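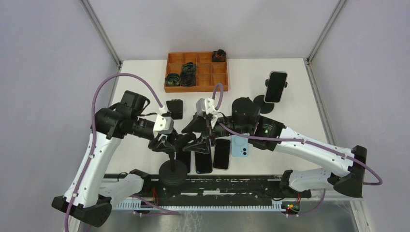
Subscription game catalogs have made it easy to begin a game and very easy to abandon one. A title that costs nothing extra must earn its place within minutes, and many developers now design for those minutes alone. The result is a crowded opening, full of rewards and prompts, followed by a long and rather thin middle.

Drultdale, the village puzzle game from Storier, takes a slower course. It contains 127 levels, and the first 3 offer almost no instruction. Players move carts, open gates and learn the rules by getting them wrong. Clodagh Nic Aodha, who led its design, has said that the team removed its tutorial in May, a month before release. It was the right decision, although it will have cost the studio some players.

The same cannot be said of the scoring. Daily rankings were added in the latest update, and they sit badly with a game set in 1885 in which the fastest vehicle is a hay wagon. A player placed 2124th on a Tuesday morning has learned nothing useful. The rankings should be optional — and switched off by default.

Catalog operators could help by reporting how many subscribers finish a game, in addition to how many open it. Studios would then have some reason to care about the final level as much as the first. Drultdale's last level, a flooded market square with a single working gate, is the best in the game.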